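**Workshop Notes: Handling Faults at the Arm Station**

Revised Mar 6, 2019, following the dropped-part fault reported by Gert Mathebula. These notes apply to every user of the workshop.

**What went wrong**

During a block-sorting run the gripper released a wooden cube above its box and the arm continued to the next position. The program recorded a successful placement. The cube had struck the rim and rolled under the platform, where it was found the following morning. The operator had reached in to look for it while the arm was paused. A paused arm may resume without warning, and reaching in is not permitted.

**Before a run**

- Set the speed to 3 percent for the first pass over any box that has been moved.
- Lay the table cloth flat and smooth out folds. A raised fold will shift a light box.
- Check that the cables at the wrist have slack through the full turn. Tie back any loop that can catch on a finger.
- Keep chairs outside the reach of the arm.

**If a part is dropped or jammed**

1. Press the stop button. The pause command on the screen is not a substitute.
2. Wait until the arm is still and the drive light is off.
3. Remove the part by hand from the side, never from beneath the fingers.
4. Write the cycle number in the log. The March fault occurred at cycle 2,939, well past the 2,000-cycle finger check, which had been missed.

**Cleaning the finger pads**

Wipe the pads with a dry, lint-free cloth. Dustosex spray may be used on the table and rails but must be kept off the pads, where it leaves a slick film. Worn pads are kept in the Wendt drawer; return the old pair to Ottmar Sperling for inspection.

**Boxes and blocks**

Cardboard boxes soften at the rim with use. Replace a box when its opening no longer holds its shape. Blocks with split corners should be sanded or discarded.

Questions about the log should be directed to Friederike Steinbach.

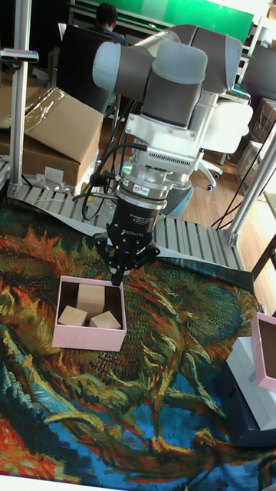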